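From: Ifigeneia Triantafyllou
To: Fornadness club list
Date: Thursday, November 23, 2023
Subject: Re: [fornadness] where are we with the lab bench sim?

Hello all,

Helmut wrote:
> I missed the last two meetings and I've rather lost the thread. Are we
> still doing the plate-moving task for Girnitz or have we switched to the
> sorting one? And is the layout fixed now? I've got a free weekend coming
> and I'd like to do something useful with it, but I don't want to write
> waypoints for a table that Jörg is going to rearrange on Monday.
> Also, does it still fall over when you load it on an ordinary laptop?
> Helmut

Good timing, as I was about to write something up anyway (Sabine has been nagging me, quite rightly). Yes, we are still doing plate moving. The sorting idea is parked until after Girnitz and I don't want to hear about it before then, however nicely Bernd asks!

The layout is fixed. Jörg has sworn not to touch it. The blue mat, the tip racks, the two bins and the long instrument box stay exactly where they are, and if you pull the latest version of the scene you'll get the same table as everybody else. If your yellow bin isn't at the back of the mat, you're on the August version and you need to pull again. 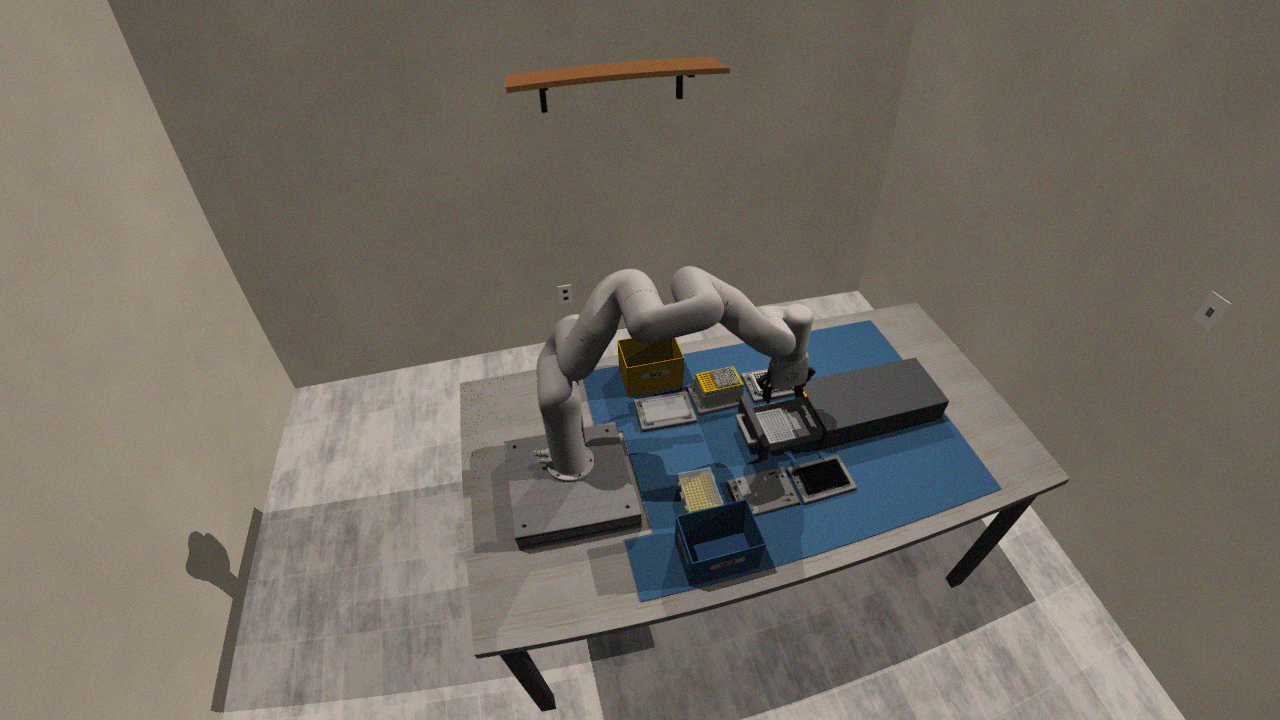

The bench with the gripper over at the back right of the mat.

You'll notice the room is still very bare. Bernd wanted to put things on the shelf and I said no, because every extra object makes it slower to load and we don't get any points for ornaments. I did let him keep the wall sockets.

As for falling over on a laptop: much better than it was. The trouble was the collision shapes on the tip racks. Somebody (me) had left every single little hole in as proper geometry, so the poor thing was trying to work out contacts for the lot of them on every step. Sabine swapped in plain boxes for anything the gripper doesn't need to poke into, and now my old machine copes, fan howling but it copes. I left it going overnight on seed 3017 with the cap at 1000 steps per attempt and it was still alive at breakfast.

What isn't so good is the arm's route. It likes to go up and over in a great big arch even when the place it wants is practically next door. Jörg thinks it's the joint limits we copied from the Sperling example, which were set for a different mounting height. I think it's the planner being lazy and picking the first thing that doesn't hit anything.
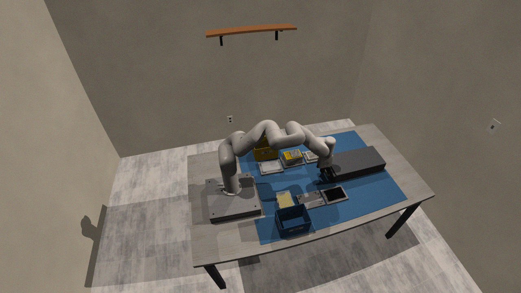 So, Helmut, if you want a weekend job, that's the one I'd love you to take. Try it with Jörg's limits and then with the limits opened up a bit on the shoulder and elbow, same start and same target, and see which gives the shorter path. Please log it in Dastidex under your own name and not under "test", we already have 11 entries called test and I can't tell whose are whose. Don't bother making it faster yet. If it gets there slowly without brushing the bins I'll be delighted.

The other thing that needs somebody is the wrist view. Sabine has it working and it's really nice to have, you get a much better idea of how the fingers sit than you do from across the room. But the shadows are a nuisance. Her little script for finding the edge of a plate holder goes by brightness, and on the blue mat it happily decides that the edge of a shadow is the edge of a holder. She's going to try it with softer lights, and Bernd has offered to do a version that uses the colours instead. Both welcome, we'll keep whichever one makes fewer mistakes.
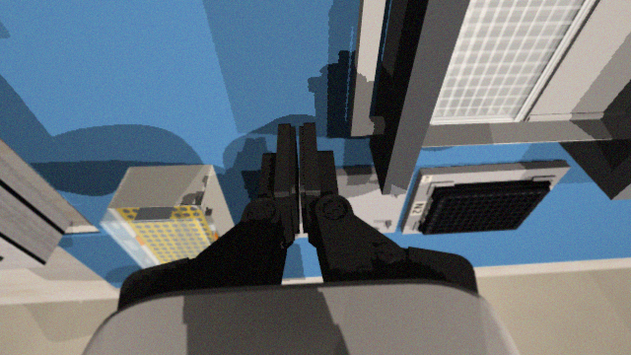 Wrist view, fingers nearly closed, with the black plate on the right in its holder.

I'm still not sure how far the fingers ought to open before they come down round a plate. Too narrow and they land on the rim, too wide and they'll catch whatever is standing next to it. At the moment it's a number I typed in one evening and never went back to. If anyone remembers what we used for last year's entry, please shout, because I've been through my notes and all I found was a shopping list.

Jobs as they stand, then:

Helmut: arm route and joint limits (if you're willing!)
Sabine: lights, and tidying the wrist view script
Bernd: plate edges by colour
Jörg: leaving the table alone, and the write-up for Girnitz
Me: finger opening, and chasing the rest of you

We've got the room for 2 hours next time, same as usual, so please come with the scene already downloaded. The wifi in there is as hopeless as ever and I'm not spending half the session watching progress bars again. I'll bring the long extension lead. Could somebody else bring biscuits?

Helmut, ring me if the pull goes wrong, it's quicker than email.

Ifigeneia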